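FOR IMMEDIATE RELEASE
Trernport, Monday, December 15, 2025

Pîrvu Hall notice boards reopen to all local groups

Free posting is back at Pîrvu Hall. Any club, choir, sports team or small business in Trernport can put up a card or flyer from today. No booking, no fee.

Posting stopped when the hall's front lobby closed for rewiring. Lobby now open again, new lights in, side door working. Electrical work by Brokach, floor repairs by Coler. Total cost nearly $2410, paid from hall rental income.

The rules are short:
Flyers no bigger than a half sheet.
Maximum 2 per group at any one time.
Write the date you put it up in the corner. Anything older than 9 weeks comes down.
No political adverts, no loans.

Pins are at the front desk – please dont use tape or staples.
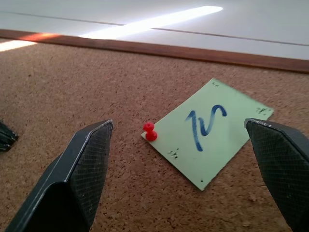

Florin Mihăilă said the online page had never replaced a card by the door, and that he found both his piano teacher and his plumber that way.

The hall is also printing 400 copies of its winter program, out in February. Groups wanting a listing should send name, meeting time and a contact number to the front desk before the holiday break. Late entrys go on the website only.

Media contact: Pîrvu Hall front desk, weekday mornings.

ENDS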